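# Estante modular Storkitz - a que eu monto em casa e vendo aqui

Comecei a vender a Storkitz porque precisava de uma para a minha despensa e não encontrava nada que aguentasse os frascos de conserva (quem faz compota no verão sabe do que falo!). Encomendei duas, montei a primeira numa noite, com a chave na mão e o café ao lado, e fiquei tão contente que falei logo com a Rizzi, que as fabrica, para as ter na loja.

O que vem na caixa:

- 4 montantes e 8 travessas
- 2 prateleiras reguláveis
- parafusos, chave sextavada e pés niveladores
- folheto de montagem em português, finalmente revisto

Cada prateleira leva até 50 kg bem distribuídos, e o conjunto aguenta 150 kg. Eu ponho sempre o mais pesado em baixo e os frascos pequenos em cima. Se a sua parede for torta como a minha, acerte primeiro os pés de trás e só depois aperte tudo - com os parafusos ainda um pouco folgados a estrutura endireita-se muito melhor.

Para quem tem espaço a sério, a linha Unstead usa as mesmas travessas, por isso dá para juntar módulos mais tarde sem comprar tudo de novo. 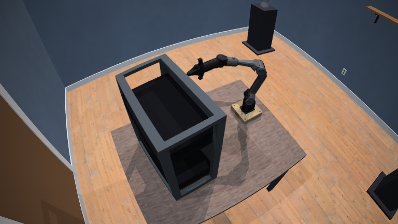 Estrutura aberta em cima, em cinzento-ardósia.

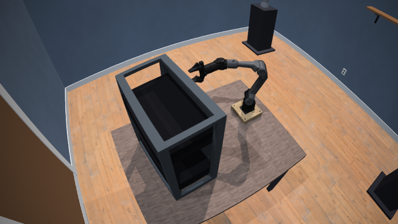 A minha Storkitz está na lavandaria há um inverno inteiro e não ganhou ferrugem nenhuma, só tive de reapertar os parafusos de baixo ao fim de um mês. Gostava era que vendessem prateleiras avulsas, porque duas não me chegam. - Cliente da loja

Já há prateleiras avulsas, sim! Chegaram em julho e encaixam em todos os módulos, os antigos também. Peça pelo formulário e diga-me se o seu é Storkitz ou Unstead, que a furação é igual mas os parafusos têm comprimentos diferentes.

Para limpar, pano húmido e sabão neutro. Nada de palha de aço, por favor. Se quiser tampo, recomendo os da Flillenari, que vêm cortados à medida e assentam direitinhos no aro de cima (demoram um bocadinho mais a chegar, conte com 2 semanas).

Envio para o continente e ilhas. As encomendas feitas antes do meio-dia saem na mesma tarde.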